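Irnum Product Feedback Cards, data card

Irnum is a set of 3,000 handwritten feedback cards, typed up and labeled for sentiment. Shoppers at the Cinditz housewares outlets filled them in at the counter. Please read the limits below before you quote a score from it. People have been quoting scores from it.

Contents

One row per card: the text as written, the store (Oakley or Venivby), the product category, and a label of positive, negative or mixed. Spelling mistakes were kept. Blank cards were dropped before typing and we have no record of how many there were.

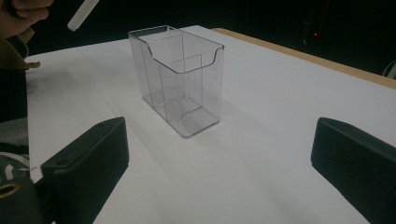 Sampling is the weakest part of this set. A card left at a counter gets filled in by people with time and a grudge, or by people who like the cashier. A holder of this sort, clear plastic with the front scooped low in the middle, makes a card easy to grab, and that does nothing about who grabs it. Store staff also picked which cards to send us. Dennis Mellor thinks they sent everything. I don't see how he could know.

Labels

Unathi Nkosi and So-yul Ha each labeled all the cards. They disagreed on 60 of them in the first 1,000, mostly over sarcasm, and after that they started talking to each other about hard cases. The later agreement figures are therefore too good, and we left them out. "Great lid, if you own a hammer" is labeled mixed. I would have said negative.

Handwriting

Bernadette Sorensen did the typing. Words she couldn't read are marked [unclear]. In 32 cards the whole text is [unclear], and these still carry labels, which should bother you. Filter them out.
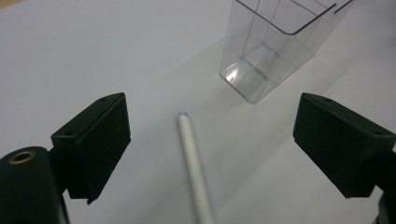
White pen and clear plastic container on a pale tabletop.

Uses we would avoid

Ranking products. Comparing the two stores. Any claim about what "customers" think.

Known problems

Category names changed in June and were only partly merged, so "storage" and "boxes" overlap. Version 2 may fix this. Send corrections to Brenda Ellwood with the row number.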